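Watance Storage and Packing Room
Bench and Container Inspection Checklist with Comments

Date of inspection: 18 September 2024
Inspected by: Lwazi Mkhize
Type: Scheduled (previous scheduled inspection: May)
Result codes: OK = acceptable. OBS = observation, no action required before next inspection. ACT = action required. N/A = not applicable.

Section A. Benches

A1. Top surface level and stable under hand pressure. OK
Checked at all corners with a 2-foot level. No rock.

A2. Top surface free of splinters, raised grain and open joints. OK
Ran a cotton cloth along the joints and the front edge. Cloth did not catch.

A3. Finish intact. OBS
Small scuffs from dragging containers. The scuffs are shallow and can't be felt with a fingernail. Re-oil at the annual service. Lift containers to move them. Do not slide.

A4. Frame bolts tight. OK
One bolt at the rear took a quarter turn. Recheck next time.

A5. Load limit posted and legible. ACT
Limit for this bench is 200 lb, spread evenly. The label on the rear rail has faded and the first digit is hard to make out. Replace label.

Section B. Plastic containers, general

B1. Each container free of cracks at rim, corners and handle cutouts. ACT
One white bin has a hairline crack running down from the corner of the handle cutout. Tagged and removed from use. A crack at this point opens under load and can pinch fingers. Do not tape or glue.

B2. No sharp mold flash on handle openings or slots. OK
One green basket had a burr on the inside of a slot. Trimmed with a deburring blade and rechecked.

B3. Bases flat. OK
Set each container on the bench and pressed opposite corners. The older gray bin from the Swanepoel order has a slight bow in the base. Within limit.

B4. Containers clean and free of residue. OBS
Dust in the corners of the perforated baskets on the upper shelf. Use a soft brush, then warm water and mild soap. No solvent cleaners on any plastic container.

B5. No loose parts left in containers returned to stock. OBS
Small parts are easy to miss in a nested stack. Tip each container out before nesting, and look in the top one before lifting the stack.

Section C. Stacking and nesting

C1. Same type nested with same type. OK
White bins with white bins, baskets with baskets. Mixed nests jam. The flared rims on the bins catch in the basket slots and take two people to separate.

C2. Nested stacks seated squarely. OK
Push down on the top rim with both hands. If the stack leans, take it apart and nest it again.

C3. Nested stacks separate without force. OBS
One stack of green baskets was tight. Wiped the contact faces and they came apart. If a stack will not separate, twist gently at opposite corners. Do not strike the rim or pry with a tool.

C4. Stacks on benches set back from the front edge. OK
Minimum setback is 2 inches. A basket overhanging the edge will be caught by a passing sleeve or cart.

C5. Stack height below shoulder level. OK
Applies to benches and floor stacks alike.

Section D. Loading

D1. Maximum load per stack shelf observed. OK
Shelf limit is 100 lb. Heaviest shelf was well under.

D2. Perforated baskets used only for items larger than the slot openings. OBS
Small hardware had been put in a slotted basket on the lower shelf. Moved to a solid-wall bin. The Uvel packing sheet already states this. Reminder issued to both shifts.

D3. Heavy items at the bottom. OK

D4. Large baskets lifted with two hands. OBS
Watched three lifts. One was made by a single side of the rim. Under load, the rim flexes and the contents shift toward the low side.

Section E. Housekeeping

E1. Floor clear around benches. OK

E2. Loose items on benches put away or in use. OBS
Flat items get lost behind stacks. Put them away before containers are set down. If a labeled item stays on the bench, leave the label facing up.

E3. Containers grouped by color and size after use. OBS
Generally followed. Sizes drift during the day.

Reference views, bench top and containers:

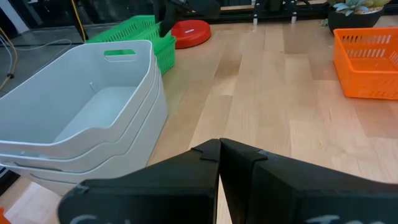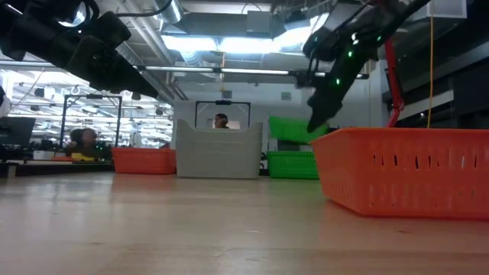
Section F. Actions and follow-up

F1. Replace load label (A5). Printed label with clear cover film. Assigned to L. Mkhize.

F2. Replace cracked white bin (B1). Order through Penimance under the existing account. Same size and same rim profile only. A near match will nest poorly and should be sent back.

F3. Dispose of tagged bin. Cut through the rim before it goes to recycling so that it can't be returned to stock by mistake.

F4. Brush and wash baskets from the upper shelf (B4). Air dry upside down. Do not nest damp.

F5. Recheck rear frame bolt (A4). If it has moved again, fit a lock washer.

Notes on interval

The full checklist is done on the scheduled dates. Sections A and B must not go more than 365 days without a complete check, whatever the level of use. Section E is a walk-through and can be done at the end of any shift without paperwork, unless something is marked ACT.

Older copies of this form list bench and shelf limits on one line. Discard them. The two limits are different and were read as one figure at the May inspection.

Completed form filed in the room binder, behind the bench drawings.

Signed: L. Mkhize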